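Getting old stickers off a painted cupboard without wrecking the finish?

Asked by Vandana Shakya
Category: Cleaning and Tidying > Furniture
Viewed 2429 times

Hi all! I've just taken over the big beige cupboard in our shared craft room and I'm so excited, it's enormous and it's going to hold every bit of my fabric stash plus the wool. Two tall doors, chunky black bar handles, a closed-in bit along the top. I love it.

The only thing is the stickers. Whoever had it before me put them all over the front and they've been there for years I'd say. A couple are lifting at the corners but the rest are stuck like concrete. I tried a fingernail on one and got a little white fuzzy patch where the top layer came off and the paper stayed behind, so I stopped before I made it worse.

The surface is quite shiny, and I don't know if it's paint or some sort of coating. I'd really like to keep the colour as it is because it matches the walls. What do people use? I've got eucalyptus oil, metho, vinegar and a hair dryer at home. Also my neighbour gave me half a bottle of Tindent but the label's come off so I don't know what's in it.

Thanks heaps in advance!

2 people found this question useful

Answer from Babita Tiwari
Member, 1029 answers
Marked as best by asker

Oh I love a job like this, it's so satisfying! You've already got nearly everything you need.

Leave the metho in the laundry for now. It's great on glass but on some paints it'll take the shine right off, and you won't get it back without repainting the whole door. And please don't use anything from a bottle with no label, even if the neighbour swears by it.

What I do:

1. Wipe the doors down with warm water and a drop of dishwashing liquid, then dry them. Grit is what scratches a glossy finish, and you'll be rubbing a fair bit.

2. Test the eucalyptus oil somewhere out of sight. Inside edge of a door is perfect. Dab it on with a cotton bud, give it ten minutes, wipe. If there's colour on the cloth or the spot feels tacky, stick to soapy water and patience.

3. Hair dryer on warm (not hot), moving it the whole time, held a hand's width away. Half a minute or so per sticker. Start with the ones that are already lifting, they'll give you confidence!

4. Get a corner up with an old plastic card and pull back low and slow, nearly flat against the door. If you pull straight out it tears and you get that fuzzy patch again. Warm it up a bit more whenever it starts to fight you.
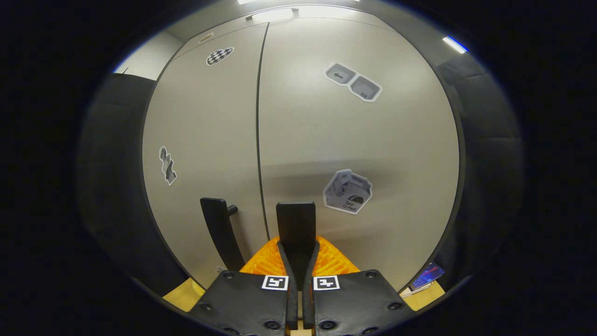
5. For the gluey leftovers, put a few drops of eucalyptus oil on a soft cloth, hold it on the spot for a minute, then rub in circles. Go over it again with the soapy cloth, otherwise the oil grabs dust and you end up with a grey ring in the shape of the sticker.

6. Fuzzy paper patches like the one you've got: lay a wet cloth over it for a while, roll the paper off with your thumb, then do step 5.

One warning. If the cupboard gets sun, the colour under the stickers can be a shade different from the rest. Mostly it evens out, but it took my white one in the hallway until February and I'd done it before Christmas. Have fun with it, and put up a photo of the fabric when it's all in!

Answer from Pankaj Kushwaha
Member

WD40. Spray it, wait, scrape it. Done mine in five minutes.

Comment from Babita Tiwari: It does work on metal, Pankaj, but it needs a really good wash afterwards, especially near fabric. I'd keep it well away from a stash!

Answer from Gangadharan Hegde
Member

Agree with nearly all of Babita's. I'd add that vinyl stickers and paper stickers want different treatment. Vinyl comes off beautifully with the dryer and often leaves hardly any glue. Paper ones I soak first and don't bother heating. If water beads up on the sticker, it's vinyl or coated.

Also check whether anyone else in the craft room is fond of them. I cleaned up a filing cabinet at our men's shed and got an earful over a fishing one.

Comment from Vandana Shakya (asker)
October 13, 2022

Update! Did the left door this arvo with the dryer and the eucalyptus and it came up a treat, whole room smells like a cough lolly. Two of them peeled off in one piece so I've stuck them in my sewing journal. Doing the other door tomorrow. Thank you Babita!!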